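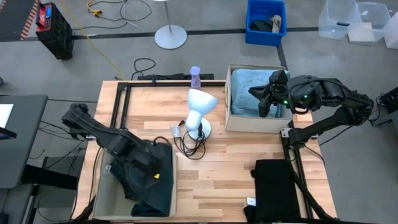 Winter Clothing Exchange Returns to Tirden House in November

The Tirden Residents' Association is pleased to announce that the Winter Clothing Exchange will return to the ground floor hall of Tirden House in November. The exchange is open to all households in the Eson and Pladon districts, and no proof of income or address is required.

Last year residents donated 2,365 items of clothing, most of them coats, sweaters and children's outerwear. The Association has set a goal of 3,000 items for the coming season. Demand was strongest for children's coats and for men's work trousers in larger sizes, and the supply of both ran out well before closing time. Donors who are able to help with either are especially encouraged to do so.

How to donate

Donations will be received at the side entrance on Krishnan Street every Friday from 3:00 p.m. until 7:00 p.m. Clothing should be washed, fully dried and folded. Please empty all pockets and fasten zippers and buttons. Small boxes are preferred to plastic bags and should be light enough for one person to carry. A note on the outside of the box stating "adult," "child" or "mixed" will shorten the sorting considerably.

The following can be accepted: coats and jackets, sweaters, trousers, skirts, school clothing, scarves, hats, gloves in matched pairs, and boots with sound soles. We regret that we are unable to accept underwear, swimwear, pillows, duvets or electric blankets. Garments with broken zippers or missing buttons may be left in the mending bin beside the entrance, provided that they are otherwise clean.

Donations should not be left outside the building when the hall is closed. Several boxes were ruined by rain last year and had to be discarded at the Association's expense.

Mending evenings

Farah Wibisono will again lead the mending evenings, which are held upstairs in the sewing room. The room has places for 8 people, and registration is therefore necessary. Sewing machines, thread and basic tools are supplied. Participants who have spare coat buttons or heavy-duty zippers at home are invited to bring them. Beginners are welcome, and the first session will cover replacing a button, closing a split seam and taking up a hem.

Changes for this season

Following comments received in the spring, children's clothing will be displayed by height instead of by age. Coats will be hung on rails near the windows, and a changing area with a mirror will be available at the rear of the hall. Each household may select up to ten items on its first visit. Any clothing remaining at the end of the season will be offered to the Pladon Family Center.

Admission on the opening day will be by numbered ticket. The first 100 tickets will be handed out at the main door from 9:30 a.m., and further groups will be admitted as space permits. Seating will be provided for those who cannot stand in line. Strollers may be left in the lobby.

Contacts

Questions about donations should be addressed to Hakim Gunawan at the Tirden House office. Residents who are unable to travel may ask Zahira Majimbun to arrange collection from their homes, with at least three working days' notice. Registration for the mending evenings is at the front desk, in person or by telephone, during regular office hours.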